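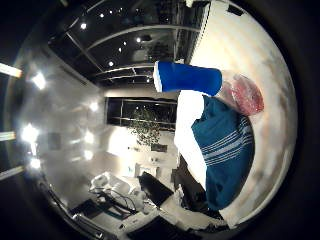 1/9
The Georgiou Reading Room is pleased to announce that the collected correspondence of the poet Dennis Mapplebeck will be published by Hukia in October. The edition is in two volumes and runs to 781 pages, including notes and an index of first lines.

2/9
Mapplebeck wrote to other poets for most of his working life, usually by hand and often at considerable length. The edition prints 600 letters in full. A further group is summarised in an appendix, where the surviving text is damaged or where a letter repeats, nearly word for word, one already given.

3/9
Volume one covers the years before his first collection, Clomo, was accepted for publication. Readers of that book will recognise several passages. The opening sequence was drafted in letters to his sister, with line breaks marked by a small stroke of the pen, and the editors have kept those strokes where they fall.

4/9
Volume two is concerned largely with translation. It contains the long exchange over the third stanza of "Harbour, Late", in which Mapplebeck and his translator disagreed for an entire winter about a single verb. Both sides of this correspondence survive and are printed in sequence.

5/9
Spelling and punctuation follow the manuscripts. Mapplebeck wrote "grey" and "gray" within the same paragraph, and was inconsistent in his use of the comma before a quotation – these habits have been left as they stand. Editorial additions are enclosed in square brackets. Undated letters have been placed by postmark where an envelope exists, and otherwise by internal evidence, which is set out in the notes.

6/9
Permission to print has been given by the estate. A small number of letters remain closed at the request of their recipients and are not listed. Enquiries concerning closed material should be addressed to the Reading Room in writing and not to the publisher.

7/9
The first review has appeared in the quarterly Hikis, whose critic had access to advance proofs. The review is favourable on the whole, though it regrets the absence of a chronology. One will be supplied as a printed insert with the first impression and bound into any later one.

8/9
An evening of readings from the letters will be held in the Reading Room on the Tuesday following publication, beginning at 6:30 pm. Admission is free. Places must be reserved at the front desk, and doors will close once the reading has begun.

9/9
Subscribers who ordered the set in advance will receive their copies by post. Please note that a change of address should reach us before the end of September. Reference copies will be available at the desk for use in the Reading Room and may not be borrowed.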